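Ticket 3604 - Tradis portfolio module
Subject: Stock split on Melnyk not showing right, cost basis off
Status: open, waiting on data vendor

9:40 am
Customer holds Melnyk in two accounts. Had 200 shares before the 2-for-1 split in July. Account A shows the new count fine. Account B still on 200, but the price is already the post-split one, so it looks like half the money is gone. Customer not happy, understandable.

10:15 am
Checked the corporate actions feed from Uteo. Split is there, right ratio, right ex-date. So feed is ok. Reran the import for B, no change. Cleared cache, same thing.

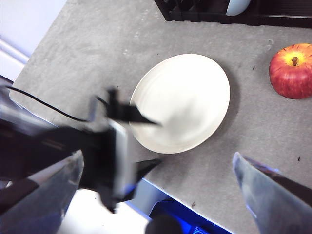
Plate and red apple, gray tabletop.

10:50 am
Compared settings. A was opened in Tradis directly. B was migrated from Stuvum last year and still has the old security ID on the holding. The split is matched by ID, so it gets skipped with no error. Should at least log a warning, seperate ticket for that.
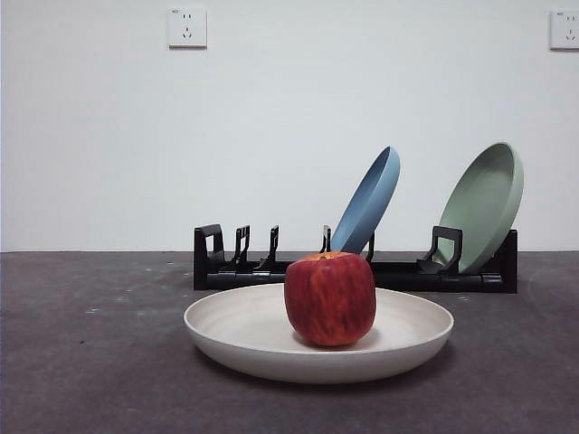 Tried mapping old ID to new one by hand in the test copy. Share count went to 400, good. Cost basis per share did NOT change though. Still the pre-split figure, so now total cost is doubled and the gain shows as a big loss. Rolled back.

11:30 am
Order matters. Map the ID first, save, then delete the cached lots, then replay the split. If you replay before deleting lots it only touches the quantity. Did it in that order on the test copy and total cost came out same as before the split, per-share cost halved. Thats what we want.

Searched for other accounts with the old ID. 8 more, all from the Stuvum migration. Not touching those untill Uteo confirms the ID change on their side. Mailed them, no answer yet. 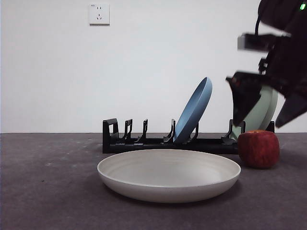

Does the customer owe tax because the share count went up?
A plain split like this one is normally not taxed, the same total cost is just spread over more shares. Tell them to check with their tax person before filing anyway.

1:05 pm
Told customer the holding is fine, display problem only, and not to edit the lots themselves. Fix on live goes in after market close. Leave open till the other 8 are done.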